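Blog > Shop Notes > Working Rules

The rules on our wall

February 2018

We finally have a written set of rules for the robot table. It took from December until last week, and the first draft had 20 items on it. Ngozi Osagie read that draft over lunch, handed it back and said she would follow five of them. She was right about most of the rest. Some were the same rule said twice, and a few were things I had copied from the safety manual of a much bigger machine at Joltham, where I used to work.

Several people have asked me for the list, so I'm putting it up with some notes on how we got there. We do small handling work with cups, bottles and other light things that won't hurt anyone. That is part of the problem. When the load is a paper cup, people stop thinking of the arm as something that can hit them.

Rule 1. One person has the table. Whoever is running the arms says so out loud and puts their name on the board. If two people want to change something, the one on the board does it. We had a bad habit of one person typing while the other reached in to straighten a cup. No one got hurt, but I didn't like watching it, and I did it myself more than once.

Rule 2. Hands stay off the table while the arms have power. This includes the far edge. If a cup is in the wrong spot, stop the arms, confirm the stop with the other person in the room, and then reach. Ngozi wanted the word "confirm" in there and I thought it was fussy. I have come around.

Rule 3. Only what the task needs goes on the tabletop. No coffee, no phones, no screwdrivers. The old bench at Prestlow always had a roll of tape on it, and the tape ended up in half of our recordings.

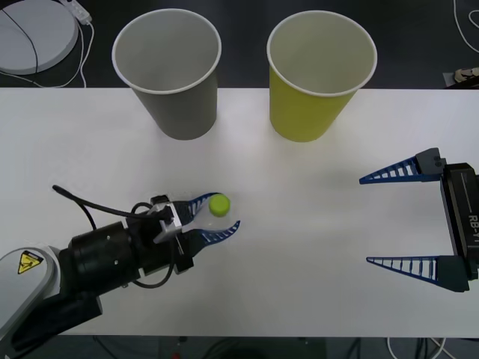 The same rule covers how things are set out at the start. Open containers get placed before the arms are powered, with enough room between them that a gripper can come down without brushing the neighbor. We don't measure it every time. We do write down the layout in the log, in words, so that the next person can set it up again without calling me at home.

Rule 4. Bottles go in empty with the cap on. I know some groups use water because the weight is more realistic. We may get there. For now I don't want liquid near a table with that much wiring around it, and a capped empty bottle tells us plenty about the grip.

Rule 5. Log every stop. If you hit the stop button, write down when and why, even if the reason is "got nervous." Run 341 in our log ends with exactly that note, in my handwriting. Run 342 has a note from Ngozi saying she slowed the left arm down before starting again. Those two lines are more use to me than a page of clean runs.

Things that didn't make the list: a dress code (we already tie back long hair and leave the lanyards at the desk), a rule about music, and a rule about cables. I still want the cable rule. My version said that all cables on the floor should be taped or covered wherever people walk. Ngozi's objection was that we move the table too often and the tape would be up again by Friday. We settled on a check of the walking path before the first run of the day — it's on the opening sheet instead of the wall.

The visitors question is not settled either. Tredbridge sends people over now and then, and they like to stand close. At the moment they get a short talk at the door and someone stands with them. I would like a line on the floor. I need to work out the reach of both arms with the grippers on before I paint anything, and I haven't done that yet.

If you are writing your own list, don't start from ours. Our arms and our room are probably not the same as yours. Start with the manual for your machine and whatever your site requires, then watch a morning of normal work and write down each time someone reaches where they shouldn't. Most of our list came from that.

I'll post the opening sheet once the typing is fixed. The copy we use has pen all over it.

5 comments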